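Getting marks off kitchen surfaces

Quick ones this month, July is mad here and the kitchen's half packed. Most of these came from readers, a few are mine.

Stone and stone-look tops

Find out what you've got before you put anything on it. Real marble hates vinegar and lemon – so does limestone. Laminate doesn't care much. If you rent, ask the landlord. Thảo Trịnh in Brunotville used lemon on hers and now has a dull ring the colour of chalk, no fixing it short of a polisher.

Everyday wipe: 500 mL warm water, one small squirt dish soap, soft cloth. Rinse. Dry with an old tea towel or you'll get streaks.

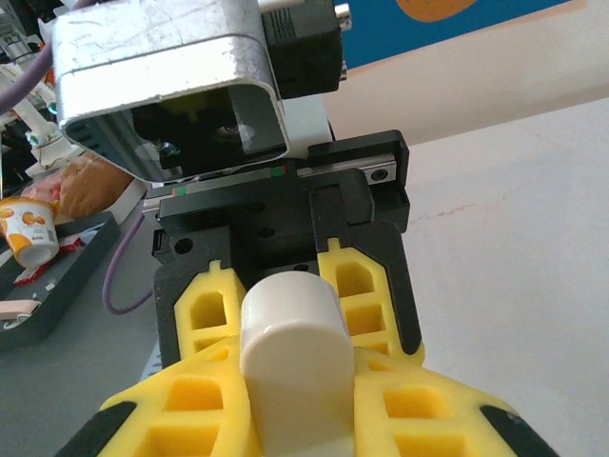
Coffee and tea stains want a paste. Baking soda and water, thick as toothpaste, leave it on overnight under cling film, tape the edges down. Anything off-white and matte, like that smooth cylinder with the rounded top, shows tea marks worse then a glossy thing would, so go easy with the scrubber and test underneath first. Don't use the green side of a sponge. Ever.

Oil spots – cornstarch, heaped on, brush off after 4 hours. Might need a second go.

Finding the crumbs you missed

Veiny patterns hide everything. Pale grey with thin brownish lines is the worst for it, a dried drip of gravy looks like it belongs. Turn off the overhead, put a flashlight down flat on the counter and look along it. Every bit throws a shadow. Phúc Ngô does his at 5 in the morning before the bread goes on, says he's never rolled dough over a crumb since. 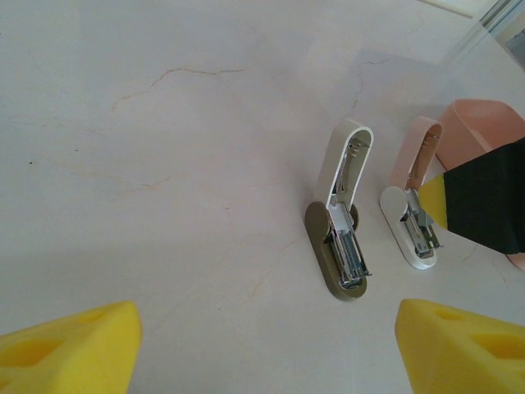

Sticky label glue

Cooking oil on a paper towel, ten minutes, rub with your thumb. Then soap. Hair dryer on low for the stubborn ones, keep it moving. No razor blades on anything with a coating!

Cloths

Hot wash, no fabric softner, it stops them soaking anything up. Hang them open, not balled in the sink. Mine get binned when they go stiff.

Next month is ovens. Send me your rack tricks.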